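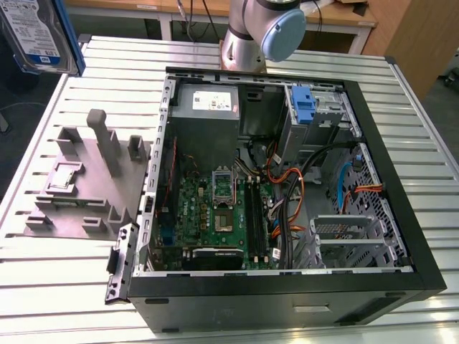
*A Dell tower on bench 4, side panel off and the CPU socket open.*

I went to the open day at the Bangera repair workshop in Cornton on Wednesday. It was on the notice board at work and I had the afternoon free. These are my notes for people who asked whether it is worth the drive.

Getting there: take the Ikex road past the lumber yard and turn in at the second gate. The sign is small. Parking is on gravel behind the building and it was full by one o'clock, so I left the car on the street. Entry was free. You write your name on a sheet at the front desk and get a paper badge. Mine was number 97.

The building used to be a shoe warehouse. Downstairs is one long room for intake and storage, and the benches are upstairs. Visitors went up in groups, and I waited 27 minutes for mine. There was coffee.

Malathi Lobo runs intake and showed us the ground floor. Offices and schools send in desktop computers when they replace them. Each one gets a tag and a place on the shelf, then a sheet with whatever the old owner wrote about it, which is usually nothing. She told us they took in 2,000 machines last year. Most are office towers from three or four makers. She likes the business models because the same parts come up over and over, and a good supply from one dead machine can go into the next.

Drives are handled separately. Anything that comes in with a drive has it logged, and it is wiped before the computer leaves. A man in our group asked what happens if the wipe fails. The drive gets drilled. She had a box of drilled ones under the desk and passed one around.

Upstairs we had Trilok Garg, who has the benches. He laid out the order of work for a tower: side panel off, dust out, drive, memory, processor, then a look over the board for bad capacitors. He talked fast and did not use slides, and I was glad of that.

The worktables are slotted aluminum and the computers are worked on lying down. On bench 4 the small parts have a gray 3D-printed plate with posts and slots in it, and a square recess that a chip sits in with a raised edge around it. There was a 1TB WD drive standing in a blue holder behind the plate. I asked if I could buy a plate like that. They print them in the building and do not sell them, but Garg said he would think about posting the file. I keep my own screws in a muffin pan, so I would use it.

The socket on this one has a lever and a load plate. Lever up, plate up, and the processor can go in or come out straight. He spent longer on this than on anything else. His advice was to line up the corner mark, set the chip down flat, and let go of it before closing the plate. Bent pins are the most common damage they see from people who have tried it at home.

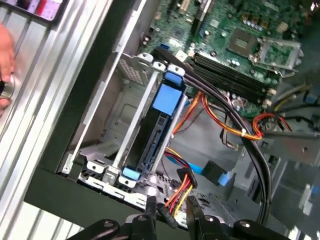

*Page last changed: February 15, 2012*

The drive cage in this kind of case is easier than the one in my computer at home. It is light gray metal with perforated panels, and the drive sits in it in a dark tray with blue tabs. I have spent a good part of an evening trying to get a screwdriver behind a drive, so I paid attention to this part.

Cables take up more of the space than I expected. A thick black bundle goes right across the middle, over the memory slots, and next to it are the orange, red and yellow power wires with a small white zip tie around them. Garg's rule is to leave the factory ties alone unless the cable has to come out. If you do cut one, replace it before the panel goes back on. He has had computers come in where a loose wire had worked its way into the fan.

The memory slots have small white latches at the ends. He wants both latches to click and he listens for it. If only one does, take the stick out and start over.

Questions went on for a while. Some answers I wrote down:

- They do not take monitors or printers.
- Laptops are taken at the desk but go to Flillari, across town, for the work.
- You can drop off one or two computers without calling. More than that, call first.
- Refurbished towers are sold from the front room on Saturday mornings, cash or check.

The stairs are steep and there is no elevator. If that is a problem, call ahead and Malathi Lobo will do the whole talk on the ground floor. It gets loud upstairs when the air compressor is on, and I missed part of what was said about power supplies. What I did catch was that they are swapped whole and never opened.

I was there just over two hours. The next open day is in October, same hours. Bring a jacket for the ground floor.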